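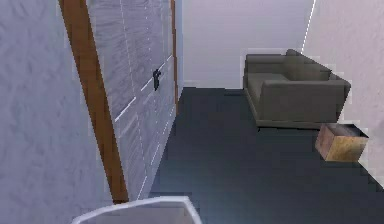 Rukell Simulation and Learning Group

Speaker notes — "Getting enough doors"
Slot is 2.30 pm, small room. Puspita Rahman on slides, Rajitha Uddin taking questions with me at the end.

SLIDE 1. Leave it up while people sit down. Say hello, say who we are, then straight in: we collect examples for a robot that has to find its way through a home and open things. All of today's examples come out of simulated rooms. I love this part of the job and I'd like the room to catch some of that!

Point at the small black fitting on the big pale panel. Everything in this task hangs on that little thing. It's a few pixels across from where the robot stands, and the learner has to care about it more than it cares about the sofa.

Then the sofa and the box over by the right-hand wall. Ask the room: which of these matters if the job is "go to the handle"? Wait for an answer. (Someone always says the box. Good, go with it — the box matters a lot when the job changes to "go round the sofa".)

Mention the edges. There's pale blocky fringing round the sofa, and the line where the right-hand wall meets the floor goes up in little steps. We keep frames like that in. Apolline Gaillard has strong views on this and may heckle.

SLIDE 2. What one example holds. Camera view, arm position, gripper state, the instruction in plain words, and what the operator did next. Don't read the list out. Tell the Kavanagh story instead: first version of our recorder, lovely pictures, and the instructions saved one row out. Every "open" was filed under "go left". Took us two weeks to spot.

SLIDE 3. Numbers. 4000 runs in the Tretavau set, 500 held back for testing. After Senan Ó Briain's clean-up, 1318 of the runs were marked for a second look, mostly for a bad start position. Pause here, people write these down.

SLIDE 4. How we vary the rooms. Wall colour, floor, where the furniture sits, how far off the robot starts. Be open that the first batch had far too many bare corridors and that the learner got very good at bare corridors. Kadir Akgül's fix was to move the start point before touching the furniture, and it helped more than any of us had guessed — lovely result, go slowly, show the plot twice if there's time.

SLIDE 5. Operators. Keep the sessions short. Let them throw away a run without asking anyone. Let them add a note in their own words; the notes have been wonderful to read.

If running late, skip to slide 7 (Grarnari comparison) and drop the demo.

QUESTIONS WE'LL GET
Does it carry over to real doors? Partly. Say so, then hand over to Rajitha.
Can we have the data? The Tretavau set, yes, in June. Give them Puspita's address from the last slide.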